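Okay, a thread on the cider thing, as promised. I've spent two years' worth of weekends at Fimholm, which is Torunn and Jonatan Midtbø's orchard, and people keep asking me what "wild ferment" on the label means. 1/

Short version: no packet yeast. The juice gets pressed, goes into the tank, and whatever yeast was living on the apple skins and the press gets to work. That's it. It takes ages and it smells like eggs for a while (normal!). 2/

They have 107 trees, mostly bitter old things you'd spit out if you bit into one. Torunn says the bitter ones carry the whole blend and I believe her, because the batch they made with only sweet apples tasted like flat soda. Sorry Jonatan. 3/

Pressing is in September. Last time they got 400 gallons and I could not lift my arms for days. Would do it again tomorrow. 4/

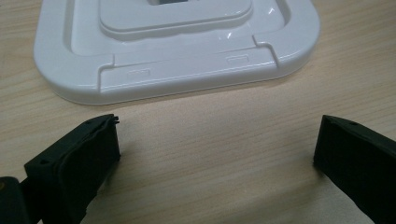 White plastic base on a pale wood tabletop.

Now the part people argue about - sulfites. Wild doesn't mean zero. Fimholm adds a tiny bit at bottling so the cider doesn't turn to vinegar in your pantry. Some makers add none, and I've had great bottles from them and also some that went straight down the sink. 5/

Rodrigo Arroyo asked if wild cider is always cloudy. Nope! Leave it in the tank long enough and it drops pretty clear. Cloudy usually just means it was bottled early or wasn't filtered. 6/

Storing it: somewhere cool and dark, standing up. If it's a fizzy one, chill it properly before you open it and point it away from your face. Ask my kitchen ceiling. 7/

And to drink with it, get a hard salty cheese or a roast chicken. Tarek Hijazi swears by fried potatoes and I have no argument to make there. 8/

Helow has the still one by the glass right now if you want to try before buying a whole bottle. Go easy, it's stronger than it tastes. More when the new batch is out! 9/9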